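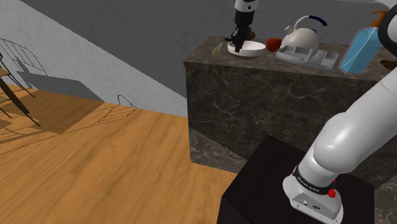

A marble kitchen counter with a white robot arm beside it, computer rendered.

I've been putting off writing about wallet backups because I know how it sounds. Eat your greens, floss your teeth, write down your recovery phrase. But I moved my coins out of Landeg last May, into the desktop version of Zudik, and I've been grumbling at people ever since, so I may as well grumble in one place.

My complaint is with the setup screen. You install the thing, you pick a password, and up come your recovery words with a cheerful button marked "I've done this". Of course you press it! You want to see your balance. I pressed it with the words scribbled on the back of a gas bill, and I think of myself as a careful person (my socks are in pairs, mostly).

Sokotel, where I'd kept a small amount before that, made me type every word back in. I swore at it at the time. Now I think every wallet should do it, and should ask again a month later, when the paper has had a chance to wander off. There was a long thread about this on the Flundon forum, 146 replies when I last looked, and most people hated the idea. Too much nagging, they said. Grown adults should look after their own money. Fine, but a good half of those same people seemed to be keeping a screenshot of the phrase in their email, and I don't call that looking after it.

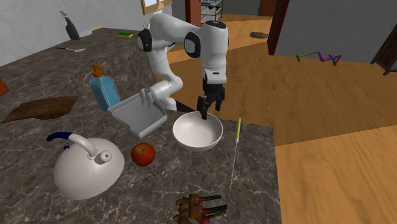
Paper is still what I'd tell anyone to use, two copies, in two different buildings. Write in pencil or a decent biro, number the words, and read them back out loud with the door shut. Then put the sheet somewhere dull. I don't mean under a big white bowl on the kitchen counter, or tucked behind a metal tray propped up at the back, where it'll get splashed or go out with the recycling. A folder with the house insurance is about right. My second copy lives at my sister's, in an envelope she has promised not to open.

The other thing I'd change is the password business. Zudik's password only locks the file on that one computer – it won't help you one bit if the disk dies – and the setup screen says so in pale grey letters at the bottom. I missed it completely. I had 3,485 coins of a fairly worthless sort in there, so I wouldn't have lost the house, but I'd have been sulking for weeks.

So try a restore. Get an old laptop out, install the wallet from scratch, type in your words and see whether your balance turns up. It took me one evening and a pot of tea, and I found I'd copied one word wrong.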